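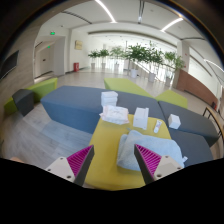
Last week I lost a whole morning of recordings, and it was my own fault, so I want to write it down before I start to remember it more kindly.

I work with the hand-held gripper, the one we call Skirnik. You squeeze, the two fingers close, the camera records everything, and later a robot arm in Bonddale should learn from it. My task in November is folding and tidying: towels, small boxes, tubes, packets. I work in lobbies and waiting areas, on whatever flat surface I can find.

The plan was 380 recordings. I had finished 40 when the left finger began to feel strange. When I closed on a thick fold of cloth, the tip went a little outward and the cloth slipped out at the side. I thought that I was tired. I changed my grip and squeezed harder, and this helped, so I continued. This was my first mistake. If you must squeeze harder than yesterday for the same towel, something has changed, and it is probably not the towel.

By noon I had more than a hundred. Then I picked up a tube and the finger turned on its plate. It did not fall off. It only turned, maybe by the width of a coin, and stayed there. One screw had worked itself loose, and the other two were holding the finger like a door on a bad hinge.

I phoned Quang Diệp, who looks after the hardware for us. He did not ask about the screw. He asked, "From which recording?" I could not tell him. The opening between the fingers is measured at the handle, so the numbers looked perfect all morning. The file said "closed" when the tips were not meeting. For a person this is a small annoyance. For the arm it is a wrong lesson, repeated many times.

We went through the videos together in the evening. I hoped we could save the first 30, and we did save those. Everything after went to the folder named Wei, where we keep the bad data (I don't know why it has this name, it was there before me).

There is also a safety side, which I had not considered. Quang told me that at the Wodoston site the same kind of finger came off a moving arm and flew past somebody's shoulder. In my hand it moves slowly. On the arm it does not.

What I do now:

- Before I start, I push each finger sideways with my thumb. It should not move.
- I draw a line with paint marker across every screw head and onto the plate. If the line is broken, I stop.
- After every 30 recordings I close the tips on a strip of paper and pull.
- I write down the time when anything feels different, even when I think it is only me.

The new screws have thread glue on them. I still have 350 recordings to make, and my thumb hurts a little.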